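Home Posts Notes on tooling About Contact

Search this blog Type and press enter

Why I threw away my waiting times

On Saturday I finally rewrote the part of our planner which decides when the arm is allowed to go down into the computer case. I promised to write about it, so I will try to do it in the right order. The project is called Clistano and it runs at Tultwood, in the room with the big wooden cabinet.

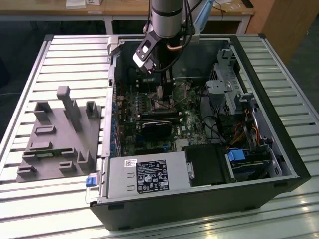
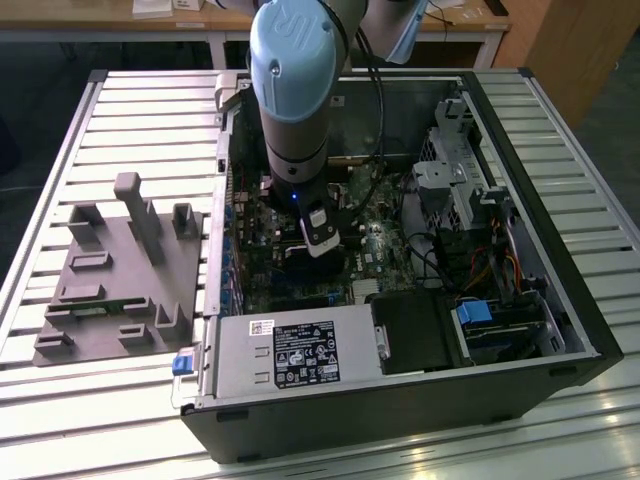
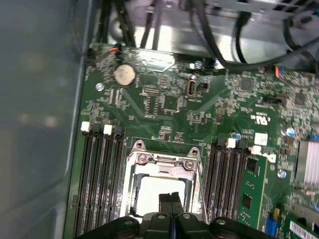

The Clistano cell with the Dell tower on its side; the last one is the wrist view over the processor socket.

The old version was a long script with waiting times in it. Move to the point over the board, wait, take a wrist image, wait again, go lower. I had 26 of these waits in total and I was the only one who knew why each of them was there. For some of them I had forgotten it too. If the vision part was slow on one day, the arm asked for a position which did not exist yet and the planner used the one from before. This is a bad kind of mistake, as everything looks fine in the log.

Now each step has a condition. The step "go lower" wants a socket position that is not older than 280 milliseconds, and it wants that the fixed camera and the wrist camera agree on it. If one of the two is missing, the arm stays where it is and writes one line to the log. I use Fakir for the state machine. It is a small library and its documentation is thin – I had to read the source code for the part about timeouts – but it does what I need.

The perception took me longer than the planning. The metal around the socket reflects very much, and the contact field is nearly white in the wrist image. My first detector searched for the bright rectangle, and it was very happy to find one on the drive cage also. So I changed the order. First I look for the rows of memory latches on both sides, then I search for the socket only between them. The latches are black and white, so they give good edges even when the light is poor. The fingers cover a part of the socket when the gripper is low, and for this case I keep the last good pose and do not let the detector guess.

I also made the free space in the collision model smaller. Before, the case was one simple box without a lid. Now the drive cage is a separate body with a margin of 20 millimetres, and the cables beside it have a rough volume of their own. The planner needs more time for a path, but I can read the path and understand it.

Still open: the recording tool, Brirkwood, loses the time stamps if I restart the wrist camera during a run. I have found it in run 1307 and I do not know yet if older runs have it too. Next I will write a small check for that and let it go through the whole folder.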